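Notes – the recorded statement talk, Tuesday

Okay, start with the phone call! An adjuster from Hajji rings up, very friendly, and asks to record you "just to get your side." Pause there. Ask who in the room would say yes.

I love this part. Read the Noteck transcript out loud – 98 questions, and "How are you feeling today?" comes up 3 times. She said "fine" every time, like we all do.

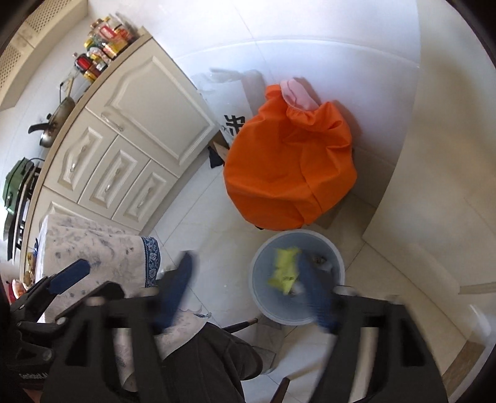 Then page 132, where "fine" gets quoted back at her over a back injury. Let that sink in before moving on.

Your own insurer is a different call – check the policy, you may have to cooperate. Take questions on that one!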